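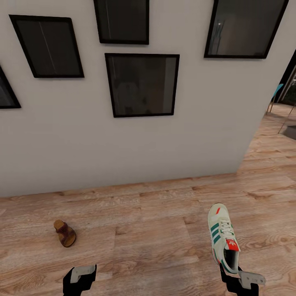 Rendered wall with dark-glass frames, simulated interior.

Elura: daily ward and clinic counts for the Drernberg district

README, version 2
Last updated 28 June 2020

Welcome, and thanks for taking a look at Elura! This is a small, tidy, open table of daily COVID-19 figures for the Drernberg district, put together from the bulletins that the district health office and the local clinics post each evening. We started it when we got tired of retyping numbers from scanned notices, and it has grown into something we think other people can really use – for teaching, for local reporting, or for a first try at a simple epidemic model.

What you get

The data covers 33 reporting areas, one row per area per day. There are 2 files:

elura_daily.csv – the main table
elura_areas.csv – area codes, names and the clinic each area reports to

Both are plain comma-separated text in UTF-8, with a header row. They open fine in a spreadsheet, but please import the area code as text or the leading zeros will vanish.

Columns in elura_daily.csv

date: the day the bulletin covers, as year-month-day. Bulletins often go up after midnight, so this can be one day earlier than the posting date.
area_code: four characters, matches elura_areas.csv
tests: swabs processed that day (PCR only, antibody tests are left out)
positive: positive results among those tests
admitted: new hospital admissions with a confirmed result
in_hospital: patients in a bed at the evening count
deaths: deaths reported that day, which may have happened earlier
flag: empty, or one of the codes below

Flag codes

L – figure came in late and was filled in afterward
R – figure was revised by the office
M – missing, never published
S – suppressed because the area has fewer than 20 tests that day

A blank cell always means we don't know. A zero means the bulletin said zero. We care a lot about this one, so please don't fill blanks with zeros before you plot!

How it is built

Each evening bulletin is typed in twice, by two different people, and the two versions are compared by a script called Gomumik. If any cell differs, the row is held back until someone has gone back to the bulletin. Gomumik also checks that positives never exceed tests and that the area totals match the district total. When the totals don't match and the bulletin itself is the problem, we keep the area figures as printed and leave the district total out.

Known problems

The clinic at Ait Ali changed its reporting form in the spring. Before the change, patients moved in from another hospital were counted as admitted, so its early admissions run high. We have not tried to correct for this.

Deaths in care homes are missing from the first weeks. The office added them later as a single lump, and you will see the jump. It carries an R flag.

Testing rules shifted several times. At first only people with a fever and a known contact could get a swab, and now anyone with symptoms can. Comparing the share of positives across that change will give you a lovely curve that means very little.

Please don't use it for

Decisions about a person's care, or ranking areas against each other in public. Several of the areas are small, and one busy household can move the numbers a lot. There are no patient-level records here and we won't be adding any.

Coming up

We hope to have age bands ready by September, if the office keeps publishing them. A weekly version of the main table is nearly done – it only needs a sensible rule for weeks with missing days, and we'd love to hear ideas.

License and corrections

Free to use and share with credit to the Elura project. If you spot a wrong number, open an issue with the date, the area code and the figure you expected. Corrections are listed in CHANGES.txt, newest first.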